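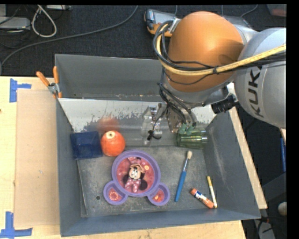

The picking cell at Detex in Brondaldale, with the KUKA arm down in the bin by the glass.

I had signed up for the June open afternoon at Detex expecting a parade of machines. There was a parade, out in the main hall, with balloons. I lost interest at the second balloon and spent most of my visit in a back room with Hiwot Weldu, who looks after one robot cell and has opinions about hoses.

The job of the cell is easy to explain to a relative. An arm reaches into a gray bin, picks up an object and puts it somewhere else. The bin gets filled with whatever the team can lay hands on, which on my visit included a Minnie Mouse plate, a paintbrush and a glue stick. The arm is the big orange sort you expect to see lifting car doors. Watching it consider a drinking glass is like watching a moving man carry one grape.

Hiwot started with the yellow hose. It runs over the arm with the black cables, held by a bracket up top and a tie farther along, and she says most of her bad mornings begin there. Too tight and it pulls when the wrist turns. Too slack and it hangs into the bin and drags the fruit around. She changes the ties every 600 hours and writes it in a paper notebook, the software version having been "improved" until it no longer opened.

The fingertips are mint green and wear out. There was a drawer of spares, and Usman Gondal let me try fitting one to a bench gripper. It took me 12 minutes and a dropped screw. He does it during a phone call.

Then the bin itself. It has to sit in the same place every time, so there are blue tape marks on the table and a spring clamp with orange handles on the edge. I asked if a company this size might run to something fancier than tape. Usman said they had, once, bought a proper locating frame from a shop in Pickering, and that it was now holding up a shelf. When the bin gets bumped they line it up again and run a short check before anyone trusts the numbers. The log stood at pick 2238 when I left – I was shown this with some pride.

The sloped shiny panel at the back of the bin was my favorite thing. It gives you reflections of the objects, and its upper part has a worn, patchy look. Hiwot wipes it with a dry cloth and would like visitors to stop leaning in and breathing on it. I stepped back.

Coffee was in the hall, next to the balloons. Parking is behind the building and the sign for it faces the wrong way, so come in from the Dulcombe side.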